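Projects > Student Reports > Social Studies

Overview | Reports | Methods | Archive | Contact

Registered to Pray: Permit Rules and Small Religious Communities in the Gudeta District

Student project report, 16 Aug 2018
Prepared by Zdislava Kadlec and Lertchai Nilsuwan
Supervisor: Radoslava Vaněk

Share 3 | Comments 2

1. Purpose of the Study

The present report examines how registration rules affect the ability of small religious communities to meet in the Gudeta district. The question was set by the supervisor as part of the summer course on freedom of worship. The authors were asked to read the district rules, collect the accounts of people who had applied under them, and state where the rules and the accounts did not agree.

2. Background

A religious community in the district may own or rent a building for worship only if it is registered. Registration requires the signatures of 112 adult residents. A community below that number may meet in a private home, but it may not post a sign, publish the hours of its services or collect money at the door. The fee for an application is 1000, and it is not returned if the application is refused. A second application in the same year costs 2000.

The signature rule was written for the town of Flenier, where the larger congregations are located. It was later extended to the villages without change. In Nurnon, the smallest of the villages, a minority congregation would need the signatures of many people who do not share its faith.

3. Method

Interviews were held in July with members of three congregations. Each person was given a written statement of the purpose of the study and could withdraw at any time. Notes were typed the same evening and returned to the person for correction. The authors also read the files of the Mudevex Legal Aid Center, which had removed the names of applicants before granting access. 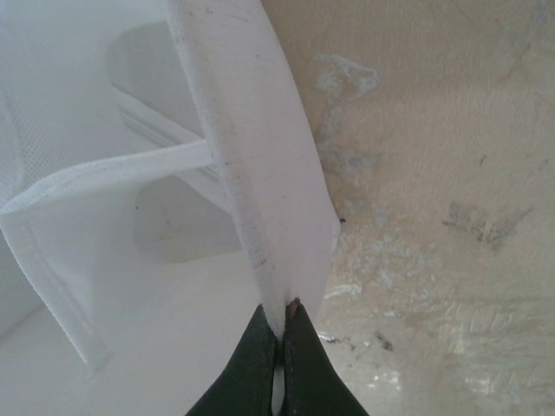 District officials were invited to take part. One written reply was received. It explained the steps of an application but did not address the reasons for refusals.

4. Findings

Refusal letters in the files were short. Most cited "incomplete signatures" without saying which signatures had been rejected. Applicants who wished to correct the fault could not tell what the fault was, and had to pay the higher fee to try again.

Several people said that neighbors were willing to sign but feared that the list would be read by their employers. The rules do not state who may see the list or how long it is kept. Rozália Vrabec, a member of the Nurnon congregation, told the authors: "They ask us for names, and then we hear nothing about the names."

Matěj Bartoš, a legal assistant at Mudevex, took a different view of the main problem. In his opinion the number of signatures matters less than the lack of a deadline for the district's answer. The authors did not find enough dated letters to test this claim.

No person interviewed reported violence. Two described verbal abuse outside a home where a service was being held.

5. Limits

The sample is small and was reached through personal contacts. Communities that never applied are missing from the files. The findings should not be applied to other districts.

6. Recommendations

The district should state in each refusal which signatures were rejected and why. It should set a written deadline for decisions and limit access to the lists. A lower signature requirement for villages should be considered after a public hearing at which unregistered communities are allowed to speak.

Interview notes are held by the supervisor and will be destroyed when the course has been graded.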